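Open day at Lernwood, February

I'd been meaning to get out to the Lernwood workshops for ages, so when Skalumex put on an open day I took the afternoon off and drove over from Bredwood. Free parking, good coffee, and a lineup at the door already (I was 10 minutes early!).

The laundry bench

First stop for me, and I stayed way too long. Two arms taped up in bright blue, one white table and a pale green T-shirt. Itzel Solís was running the bench and she was happy to chat while she worked. Cloth is a pain, she told me, as it never lands the same way twice, and she's got 600 practice runs logged on shirts alone.

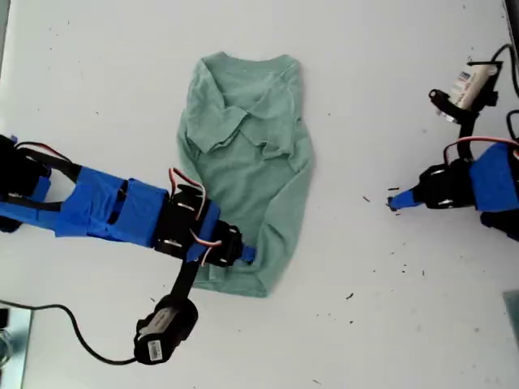 The talk upstairs

At 2 we all trooped up for a talk by the Arriaga people, who do conveyor sorting for parcel depots. Bit dry to start with, but the question time was great, and a kid near the front asked whether the belt ever gets bored. I grabbed one of their brochures and then snuck back downstairs.
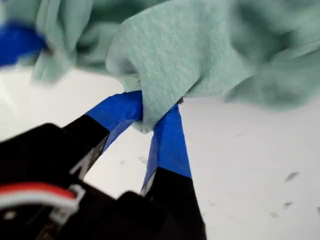 I do alterations from home, so I watch hands more than machinery. My old teacher made us pick up fabric with our fingertips and never grab a fistful, and I still nag my own students about it. Well, those two blue tips had just one narrow fold of the green pinched between them, with the rest fanning out above, and I got a silly little thrill out of that. I asked Itzel about silk. She laughed and said to come back next year!

Doors closed at 4:30. Go for the bench, and bring a sweater for upstairs.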